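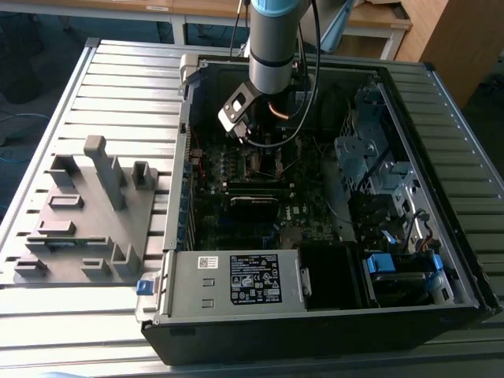 Tema 4. Disipar el calor: apuntes de clase

Empiezo por lo que más me preguntáis – no, calor y temperatura no son lo mismo. Una bombilla de 100 W y un radiador pueden soltar el mismo calor y quemar muy distinto.

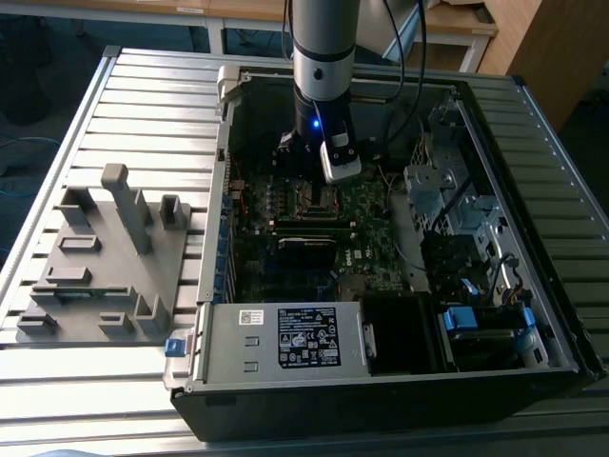 En abril hicimos el problema de la placa de 30 W, ¿os acordáis? Pues repetidlo con doble superficie, que cae seguro.

La fórmula es Q = h · A · ΔT. ¡Ojo con las unidades de h! 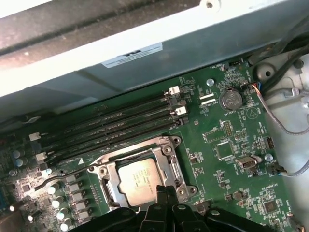
Y con A en metros cuadrados, por favor, que luego me salen aletas como campos de fútbol.

Para el jueves: ejercicios de Mamance, los de convección (el último es opcional, pero a mí me encanta).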